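Home | Projects | Reports | Downloads | Contact

Tagged Props for a Tabletop Tracking Setup

Project report, Hollis design lab, October 20, 2023

1. Purpose

The Tumbridge table is used by several student groups to record where small objects are and how they are turned. Until August each group made its own props from whatever was on the shelf, and results from one group could not be compared with results from another. This project set out to make a shared set of props that carry square fiducial tags and can be reprinted by anyone from the same files.

2. Requirements

The following were agreed before any drawing was done.

– Every prop must show at least one full tag from any side a camera is likely to be placed.
– Tags must lie on flat faces where possible. Curved faces are allowed if the curve is gentle.
– All parts must be printed in white so that shape and tag contrast do not vary between props.
– No part may take longer than 5 hours to print.

3. Fabrication

Parts were drawn in Zastodow and printed with a layer height chosen for surface finish over speed. Glossy filament was tried first and rejected. It gave bright spots under the ceiling lamps, and tags placed near those spots were lost in some views. Matte filament from Canach solved this and was used for the rest of the work.

Tags were printed on a laser printer at 300 dpi on plain white paper, cut with a straight edge and fixed with a thin layer of spray glue. A white margin was left on all sides of each tag. On the first set the margin was trimmed too close, and detection dropped when the tag was seen at an angle. The second set kept a wider margin and was not changed again.

Sloping faces on the larger props were set at 45 degrees where the shape allowed it. A steeper face is easier to print but is seen poorly by a camera mounted high up.

4. Table layout

The tabletop is black and the wall behind it is green. White props separate well from both. The flat card is placed first, and the other props are set out relative to it. Groups should leave enough space between props that a tall one does not hide a low one.
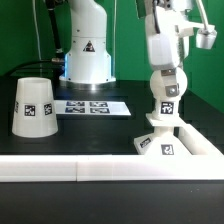 Why does the cup need more than one tag? A single tag on a round side turns out of view as the cup is rotated, so a band of tags keeps at least one readable.

The flat card carries four tags in a two-by-two grid. The pose of the card is solved from all of them together, and the result is steadier than one taken from a single tag of the same size.

5. Known problems

The tall articulated prop has play in its joints. Its base can be tracked well, but the upper parts settle slightly after handling, and the group did not find a fit that was both tight and easy to move by hand. Paper tags also lift at the corners over time – reprinting a full sheet takes 6 minutes and is the simplest repair.

6. Files

Part files, the tag sheet and the cutting guide are in the shared Hollis folder under the project name. Settings for the printer are stored with each part.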